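Speaker notes: Storage and Handling of Archival Paper in Small Institutions
Zurnetthorpe Records Office, February 10, 2024

Opening. Thank the hosts at Nerum. State that the talk runs 40 minutes and that questions will be taken at the close.

Slide 1. The Sestine collection holds 495 folders of parish and land records. Most were received folded, and many had been kept in attics. Stress that the condition of a record on arrival often reflects its last container more than its age.

Slide 2. Climate. Steady conditions matter more than ideal ones. A room that warms each afternoon and cools each night will strain paper even when the daily average looks acceptable. Refer the audience to the handout for the monitoring schedule. Pause here for those taking notes.

Slide 3. Folders and boxes. Acid-free stock is the standard. Folders should be filled to the score line and no further. Metal fasteners are to be removed before filing, and the removal noted on the folder sheet.

Slide 4. Transfer between sites. The July move to the Uibo annex required two trips. Explain the numbering system and credit Žydrūnas Navickas for the revised transfer form. Copies are on the side table.

Slide 5. Inspection of containers. Any bin or tray used for moving records should be checked for flaking paint, rough spots and grit before boxes are set down in it. Worn containers may be kept for general use.

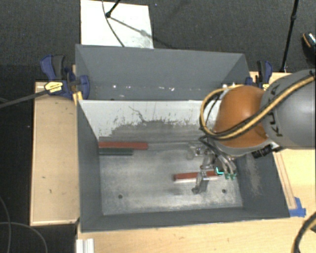
Boxes should also be labeled on the short end, in pencil, so that they can be read on the shelf. Close by inviting member offices to send their own labeling rules to the Records Office for the shared guide.

Related items
Reading Room Rules for Visitors
Removing Fasteners from Bound Papers
Sestine Collection: Finding Aid
Uibo Annex Opening Hours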